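Terko Gripper Trial Kit for Bin and Shelf Work

The Terko kit is made for teams who want to compare grippers before they buy one. It includes a mounting plate, a wrist camera with cable, and 2 sets of fingers, one soft and one rigid. All parts fit on the Avwood arm and on the Jollham arm without an adapter.

Changing from one set of fingers to the other takes up to 70 seconds with the hex key in the box. The camera stays in its place during the change, so the view is the same for both sets and your recordings can be compared directly.

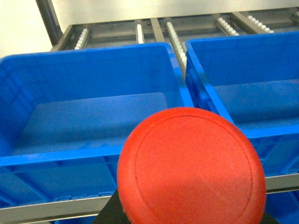

Text and testing: Camacho Equipment Desk, 25/11/2018

We tried the kit at a flow rack with blue plastic bins standing side by side on roller tracks. The gap between two bins is narrow, and this is the place where a wide gripper has difficulties. For this reason we recommend to begin with slow approaches and to watch the front rim of the bin in the camera view. Smooth bin walls can give reflections under ceiling light — please set the exposure by hand, the automatic setting is not always stable.

The soft fingers are the better choice for round objects. For flat cartons we prefer the rigid ones. Both sets need the same controller settings, only the closing force must be entered again.

Weight with camera: 173 g without fingers
Maximum opening: 143 mm
Cable: included, with strain relief
Controller: not included

The kit can be ordered alone or together with the Avwood arm. Spare fingers are sold in pairs. For delivery times, please write to us with your arm model and the size of your bins.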